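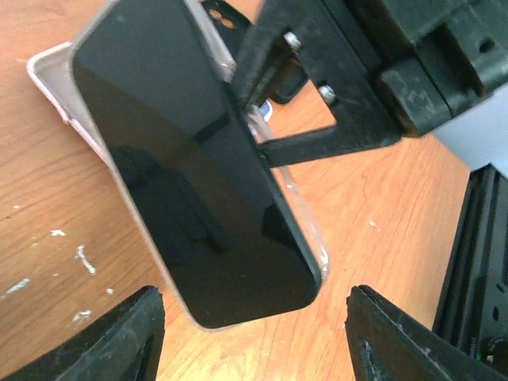 Section 8. Fitting and Changing the Case

This section applies to all Flunari handsets supplied with a Midon case. Read the steps through once before handling the handset.

8.1 Before You Begin

1. Turn off the handset and disconnect the charging cable.
2. Clear a flat surface large enough to set the handset and cases down separately.
3. Wipe the glass and the metal rim with a dry, lint-free cloth.

CAUTION: Do not stack handsets with the glass uncovered. Grit caught between two screens may scratch both.
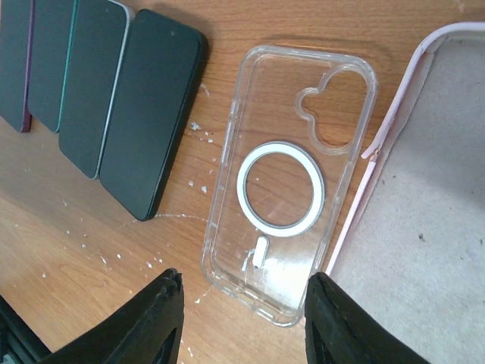
8.2 Fitting a Clear Case

1. Confirm that the camera opening in the case matches the camera on the handset.
2. Insert the camera end first, then press the remaining corners into place.
3. Run a finger along the rim. The lip should sit evenly on all sides.

Note: Cases with a magnetic ring should be kept away from cards with a magnetic stripe. 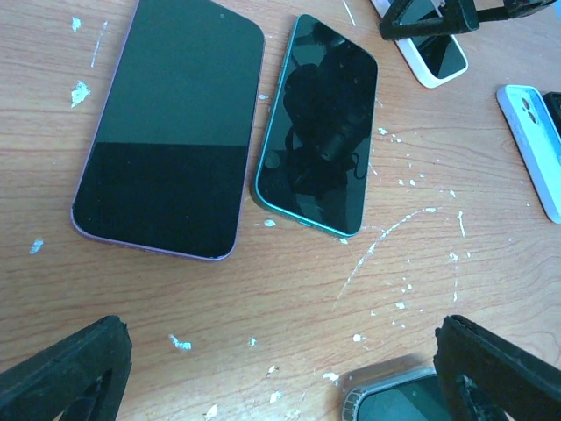 4. Turn on the handset and test the side buttons – each should click without added force.

8.3 Removing a Silicone Case

1. Hold the handset over the work surface with the screen facing you.
2. Peel back one upper corner, then the other. 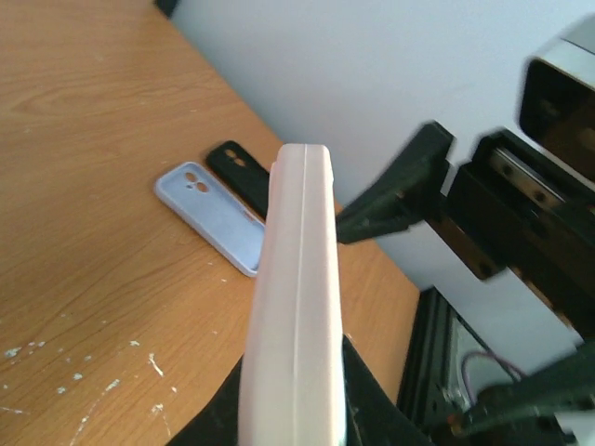
3. Slide the handset out. Do not pull on the thin border beside the camera openings.
4. Wash the case in lukewarm water with mild soap and allow it to dry fully before refitting.

Replacement cases are listed in Section 13 under part group 185.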